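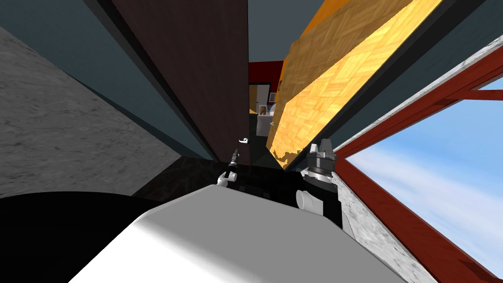

Efe Yusuf has worked at Urner for 9 years, most of them on the housekeeping side. The company looks after furnished apartments in Larnville, and since June it has been preparing to put two-armed robots into some of them. Yusuf now spends half his week on rounds and the other half in simulation, where the machines practice in made-up rooms before they go near a tenant's door.

"I thought I'd be watching a screen and pressing stop," he says. "Mostly I tell the engineers what a room is like when people live in it. Doors left halfway. Things on the floor."

The software comes from Verhoeven, which sent two trainers for the first month. A practice run lasts 30 minutes. Yusuf goes through the recording afterward and writes notes on anything a housekeeper would have done differently.

Not everyone on his team was pleased. Three people asked to move to the Ivulwood buildings, which have no robots planned. Two of them went.

"They were worried about hours, and I couldn't promise them anything," Yusuf says. "Nobody's hours have been cut so far. I asked for that in writing and got it for one year."

He would like the rest of the crew to get paid time in the simulator too. At present only he and one supervisor have logins.

"Door handles are still the slow part," he says. "I can do a whole bathroom while it thinks about a handle. But it's faster than it was in June."

The first apartment trial is set for the spring, with a housekeeper present the whole time.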